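关于开柜门数据的划分方法，结果和论文对不上

版块：机器人学习 > 实验与复现
回复：5

1楼 lanmu_k（楼主）
各位好。我的中文不是母语，写得不对的地方请指正。
我们在复现 Skenley 的方法，任务是开厨房的柜门。全部示范 3408 条，其中 1117 条是转角柜。普通柜门的结果和论文接近，可是转角柜差得很多。我比较了两种划分：
一、随机划分，训练和测试里有同一个厨房；
二、按厨房划分，留出 11 个厨房只做测试。
用第二种划分，转角柜的成功率明显下降。我的看法是，论文用的是第一种，但是文中没有写清楚。

2楼 Dodora用户_老潘
不太同意。附录里写了按场景划分，只是“场景”这个词没有定义。你先说一下动作怎么表示，夹爪是拉圆钮，还是从门边进去？另外最好贴一张图，光看文字不好判断。

3楼 lanmu_k（楼主）
谢谢老潘。附录我又读了一遍，您说得对，我在1楼的话说得太满。
动作是末端位姿的增量，加上夹爪开合。示范里两种方式都有，我没有分开统计，这是我的疏忽。转角柜的环境请看图，门开着，里面是两层的木转盘，手臂从上方伸下来，夹爪在门的上前方。
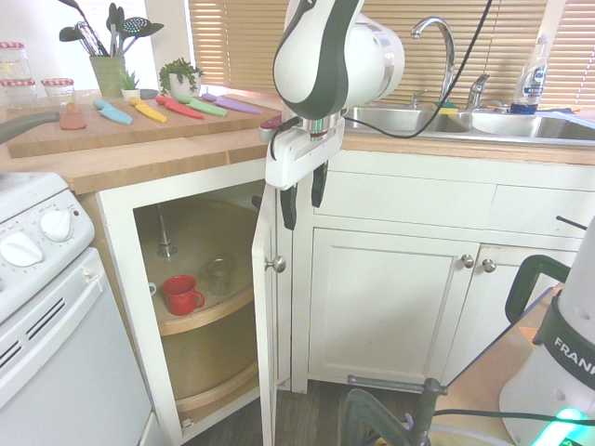

4楼 skuseck_wen
看了图，我怀疑问题不在划分。你的夹爪两指朝下，门钮是圆的，又在台面下面，腕部要转很大的角度才能对正。Kennedy 那套基线把起始姿态固定了，你如果没有固定，方差会很大。还有，窗户那边光很强，隔着百叶帘也亮，我会先查曝光。
建议先跑 2 组：固定起始姿态，随机起始姿态，划分保持不变。

5楼 Dodora用户_老潘
起始姿态我同意，曝光我不同意。如果是曝光，普通柜门也应该一起变差，楼主说普通柜门是正常的。
楼主，“成功”你是怎么判定的？门开到多大才算？转角柜的门轴位置不一样，用同一个角度阈值不公平。

6楼 lanmu_k（楼主）
阈值是同一个，我没有想到这一点。我会把转角柜单独标注，然后按 skuseck_wen 的建议跑那 2 组。
不过对于划分，我仍然保留一部分意见：即使阈值改了，随机划分也会让模型记住厨房的布局。两种划分的结果我都会报告，一月里贴到这个帖子。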